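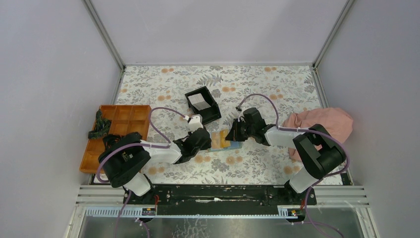
4.2 Living with the Bavura kit

Figure 3. The Altora arms at the flat-item task, with the box and the compartment tray in place.

I'll say up front that I like this kit more than I expected to. We bought the Bavura two-arm bench package from Lulholm in April, mostly on price, and I had it down as something we'd use for a term and then quietly replace. The package gets you a pair of Altora arms, the beam they bolt to, the table with its side panels, and a license for the teaching software. We supplied the tablecloth and everything on it.

Setup took the two of us 4 hours, and most of that went into the panels (the corner posts want to be tightened last, and the manual says first). Calibration was painless by comparison. You walk each arm through eight poses, press save, and you're done. I repeated it whenever we moved the bench and never had to do it twice in a row.

The task in Figure 3 is the one we leaned on hardest for this review. A thin, flat, brightly colored item lies on the cloth just in front of the black box, and the two grippers have to work on it together, one from each end. It's a mean little test. Flat things on fabric give the fingertips very little to get under, and if one arm pulls before the other has a grip, the item skates sideways or takes a fold of tablecloth with it. We kept the floral print on purpose, too - a plain white surface would have flattered the vision software, and the homes we care about have patterned stuff all over the place.

Over 600 attempts went into the final set, and we kept 291 after throwing out the ones where the operator bumped something or the log file was incomplete. I know that looks like a harsh cut. A good share of the losses came from the first couple of weeks, when Rogério Cavalcanti and I were still learning how hard to squeeze the handles, and I'd rather report on runs we trust.

So what did we think? The arms mirror each other nicely and they can get close together in the middle of the table without drama, as long as you keep the elbows out. The grippers are bulky at the wrist, though, and when both of them are down low near the box you lose sight of the fingertips if you're standing at the wrong side. Cable routing is my main gripe. The purple cables loop up off the grippers and run back around the outside of the links, and on a long reach I was always watching them. Fajardo, whose older bench we used before this one, ran everything inside the arm, and I miss that. Lulholm did send longer leads when we asked, free of charge, and they got here fast.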